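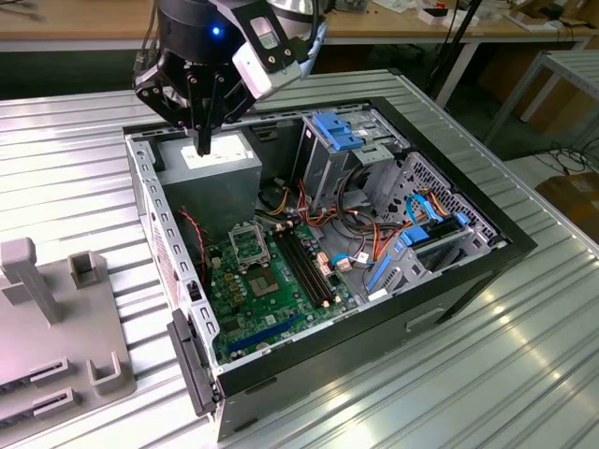
The old tower on its side, cover off.

I've been putting this job off since July. The tower came from Vasilică Tănase when he cleared out his place in Clondarness, and it has been under the stairs ever since with a coat on top of it.

I started with the cables. The red, orange, yellow and black ones run from the power supply right across the middle, round the drive cage, and they get in the way of everything. I took photos before unplugging any of them. Last time I trusted my memory and it cost me a whole Monday evening.

The drives are next. I like the blue latches on this case - you don't need to go hunting for a screwdriver - but the blue SATA cables want a gentle pull at the plug end, not a tug on the wire.

After that I'll try to find some memory for it. There are 2 black slots and Ignacio Haverford says he has a few sticks in a drawer in Dunleavy, though he said that about a monitor as well.

The board can stay where it is for now. I still need thermal paste and a can of air, so I'll go into town on Saturday and carry on when I'm back.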